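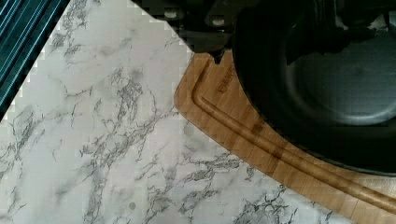
You'll never get a clean segmentation on that worktop, a commenter wrote under the last post, the veins throw more edges than the cutting board does. Fair point, and I spent most of the month on it. Lowering the edge weight helped a bit. Dropping edges altogether and segmenting on colour helped more, as the board is warm brown and the marble is grey and white. Black cookware is still bad. The gripper is black as well, and from the wrist view the mask runs the two together whenever they overlap.

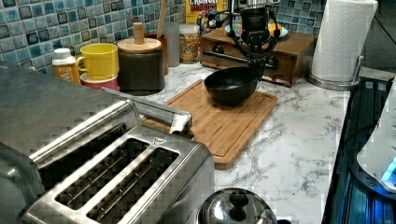 posted by hellwig | May | Nirnis build log

Nirnis is our entry for the kitchen task at Cloltberg. The task is short on paper: pick up a piece of cookware from a board, move it to a marked spot, let go, return to the start pose. The rules allow 3 attempts and the best one counts. Clutter is permitted on the counter and the Jarerwood club has always practised with it, so the toaster and the mugs stay out.

Changes since the last entry:

The approach is now from above the rim instead of from the side. The side approach needed free counter that the layout doesn't always give.

Finger closing speed is down by 30 per cent. Cycle time suffers, but the rim no longer gets pushed away before the second finger arrives.

The mask from the wrist view is thrown away for the last 8 cm and the arm goes in on the stored pose. I don't like this. It is open loop at the worst possible point, and if the board gets knocked the pose is stale. I have no better idea that fits in the time left.

The log from the practice runs is now 2,269 lines, mostly joint limits warnings from the same elbow configuration. I have set a preferred elbow side in the planner - it should have been there from the beginning.

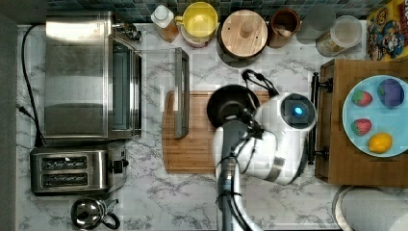 Pan in the gripper over the board, overhead view.

Still to do: the release. At the moment the fingers open at full speed and the handle end drops first. I will try opening in two steps with a short wait between them. The config file goes up once I have taken the hard-coded paths out.

3 comments
Share 8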